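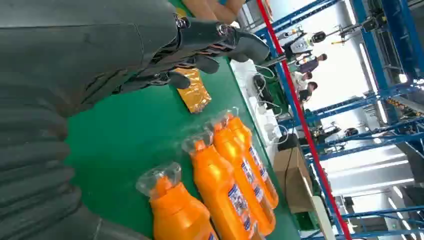

Packing table with four orange bottles and a gold pouch.

Karum packing line, progress to December

The packing layout for the Plumel set is fixed: bottles on their sides in a row, pouch beyond the caps. 688 sets were packed in the period, bringing the total to 2,327. Film wrap on the bottle necks remains the main cause of rework — some 100 sets were opened and repacked. Morin has quoted for a narrower film. Kęstutis Bite will run a 300-set trial before the order is placed.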